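Smoothie bowl breakfast on a bare white table, does this setup make sense?

Posted in Small Kitchens, November

telleyhill
So I keep reading that you should lay out every single thing before you start breakfast. Plate, colander, small bowl for the banana, blue bowl for the orange fruit, the lot. I tried it on the big white table and I'm not convinced. It eats the whole surface and I still had to hunt for a knife.
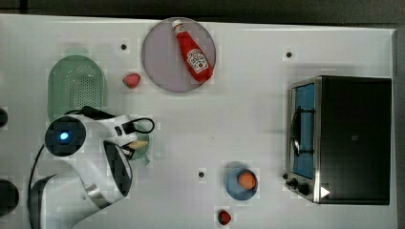

My old way was one cutting board and one bowl, and breakfast took the same time. Am I missing something?

jurka909
You're missing the cleanup. With everything out you wash it once. Also, ketchup on a plate? With fruit?

telleyhill
The ketchup is for eggs. It lives on that plate so it doesn't leave a ring.

kekau_k
I don't buy the cleanup thing. More dishes out means more dishes to wash, period. And banana should be peeled last or it goes brown while you fuss with the rest. I peel mine halfway and cut off the top as I need it.
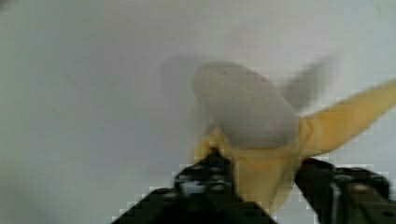
Banana, partly peeled.

jurka909
Brown in what, 30 minutes? You aren't feeding 200 people. Peel it whenever you like.

kekau_k
I can taste it. Call me picky.

Baiba Siliņa
I cooked at the Avotiņš guest house for a while and we did lay everything out, but in the order we used it. Colander closest to the sink, cup next to it, plate at the far end. Telley's layout has no order that I can see. The strawberries are just sitting on the table — why wash them if you're going to park them there? I put my own notes up back then and they still mostly hold.
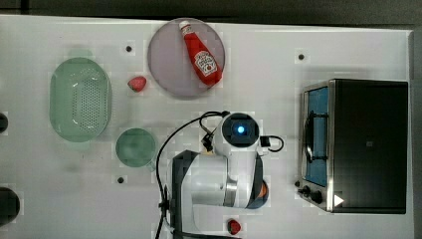 TELLEY, November
Start with the colander and put the fruit straight in it. The mug with a handle takes anything cut up, and it's easy to carry to the stove. Leave the plate for last.

jurka909
A mug for cut fruit? You can't get a fork in there.

Baiba Siliņa
Use a spoon. Banana pieces do fine in a mug, and the big bowl stays free for mixing.

telleyhill
OK, I gave the mug a go.
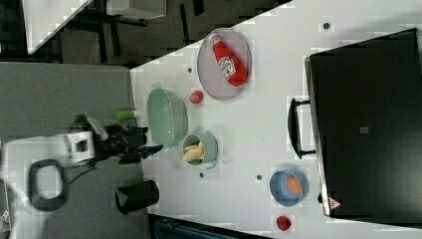 I'll admit I liked having the large bowl empty when I got to the yogurt. Still don't see why the orange one needs its own blue bowl. It has a skin. It can sit on the table like a normal person's fruit.

kekau_k
It rolls. Mine went under the fridge at about 6 in the morning and I found it a week later.

telleyhill
Fine, the blue bowl stays. I'm still not 100 percent sold on the colander for one strawberry.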